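Lab visit: an afternoon at Plaltcombe

Our group of 11 went to Plaltcombe in November to see how the software team there runs its manipulation work. We signed in at one, got our badges, and were taken upstairs by Sachiko Ishida, who leads planning.

She skipped the company slides and opened a terminal. The stack is called Odirero. Perception, planning and control run as separate processes, and each one writes to the same log, so a bad grasp can be replayed later with any one of the three swapped out. Most of the questions from our side were about clock sync between the processes. The answer was that it took them most of a year to get right.

Gitau Odera then took us through perception. His current problem is handles. A thin curved handle crosses the rim of a basket, and the depth map tends to merge it with whatever lies behind. Woven sides make it worse, as the small gaps come back as noise. He keeps a cluttered table for this work and does not tidy it.

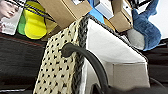
3 min read

From the wrist camera, the basket handle runs dark across the white lining, and the black braid of the rim sits right under it. Gitau said that color alone does not separate the two, so the segmentation model also gets the last few camera poses. The cardboard boxes behind are there as background the model has to ignore.

After a coffee break Daichi Kinoshita showed the regression suite. It has 224 recorded grasps and runs overnight in simulation. On the day of our visit 31 were failing, mostly from a change to the collision margins – he had the commit open on the second screen.

Control was the shortest stop. The loop slows the wrist for the last 5 centimeters of an approach and hands over to force feedback at contact. Akihiko Kudo from our group asked about tuning, and was told it is still done by hand for each gripper.

We left at four thirty. The slides on log replay will be sent to everyone who signed the sheet.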